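Clivden shared workshop: help wanted on the Drodau gripper build

We need 2 people for evening sessions through October. Pay is $802 each for 34 hours.
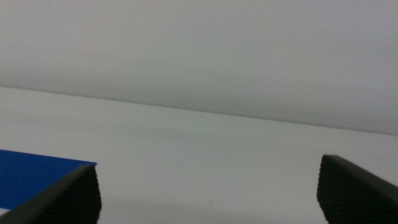
Drodau is a two-finger gripper we are building at the Clivden workshop. The work is fitting pads, running grip tests on a white tabletop, and logging results. The ribbed pads on the black fingers are the part under test, and the goal is 2,000 logged grips. You should be able to use hand tools and a spreadsheet.

Sessions start at 6 p.m.
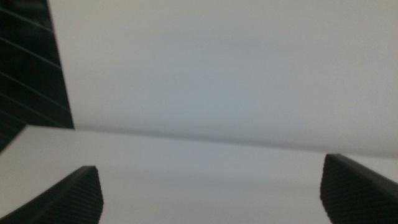

Robot experience is not required. To apply, leave a short note at the front desk marked Drodau.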